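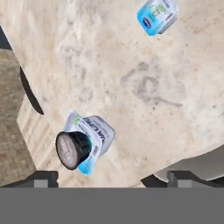 Figure 1. Single-serving portion packet on a speckled countertop (computer rendering).

Portion packs and waste in the student canteen
Knut Rathjen and Abdul-Rahman Korletey

1. Background
The canteen at Vestska changed from shared tubs of spread, jam and sauce to single portions two years ago. The kitchen staff told us the change was made for hygiene and to speed up the breakfast queue. We wanted to find out how many of the portions were thrown away unopened, and whether students would accept going back to tubs.

2. Method
We sorted the tray waste at breakfast and lunch on 8 days in August. Every portion pack was put into one of two boxes, opened or unopened. Packs that had been crushed or split but not peeled were counted as unopened. Packs taken away in pockets or bags are not included, and we had no way of following these up. The canteen till gave us the number of meals sold, but it does not record portions, so we could not work out a rate per pack taken.

3. Results
We collected 1,474 packs in total. Of these, 785 had been opened and 689 had not. The canteen sold 1,193 meals over the same days. Breakfast produced far more unopened packs than lunch. Jam was the worst, and we think this is partly down to the toast running out before nine – several students had picked up jam first and then found no bread.

Many of the opened packs still had food in them. We did not weigh this, but it would be worth doing.

4. Views of students and staff
Most of the students we spoke to did not mind which system was used. A few preferred sealed packs for allergy reasons, mainly because of crumbs and nuts getting into open tubs. The kitchen staff were less keen on tubs, as they have to be washed and refilled during service.

5. Suggestions
We suggest moving the portion baskets to after the toaster, so that people choose a spread once they have their bread. This costs nothing. Pump dispensers could be tried for ketchup and mayonnaise at lunch, with sealed packs kept behind the counter for anyone who asks. The count should be repeated in term time, as the August menu is shorter and fewer students are on site.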